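Chapter 4: Laying a Place

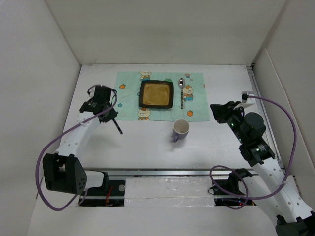
Debora Valentini

233 shares | 90 comments

Every household believes it knows how to set a table, and every household is appalled by the way it is done next door. I was brought up to think the mug went at the top right. My first flatmate in Ballarat, Marisa Carbone, put hers wherever there was a bare patch of table and regarded my views as a medical matter. We ate together for two years and neither of us budged.

This chapter concerns the single place setting: one placemat, one plate, one piece of cutlery, something to drink from. It is the smallest unit of hospitality and the one most students rush through on their way to the folded serviettes in Chapter 7. Please don't. A banquet for 500 is this same unit repeated until your feet hurt.

Consider the setting that opens the chapter. The placemat is mint green, with cartoon bears and oranges on it, and the plate on top of it is square, dark at the rim and mustard-brown in the middle, a colour scheme I associate with my uncle's lounge room. One would not have predicted the friendship. Yet the plate has a good strong edge and the cloth is busy, and the eye knows at once where dinner is meant to go. Contrast does a great deal of work at a table, and it is cheaper than flowers.

The plate sits a little left of centre, which leaves the right-hand side for the spoon. Diners are mostly right-handed and entirely impatient. The bowl of the spoon points away from the diner and the handle comes down towards the hand, so it can be picked up without a thought. Turn it the other way and you will see a grown adult perform a small juggling act before the soup.

The bear at the bottom has been partly covered by the plate. This is the standing trouble with printed placemats. Children mind it very much, and will shift the plate to rescue the bear, and then the spoon, and then you have lost control of the meal. Remo Costa, who taught me catering at Kemton and owned one tie, held that a printed cloth should be chosen for its margins, as the middle is going to be under the crockery anyway.

Then there is the mug, a greyish purple one, standing off the cloth altogether, below the front edge and right of centre. Purists will want it up above the spoon. Their case is a fair one -- a mug at the front is in range of the elbow -- and we return to it in Section 4.3, along with saucers, left-handed guests and the vexed business of the second spoon.

Before reading on, set a place for yourself from whatever is in your cupboard. Sit down at it. Reach for everything once with your eyes shut, and write down what you knocked over.

4.1 The placemat and its edges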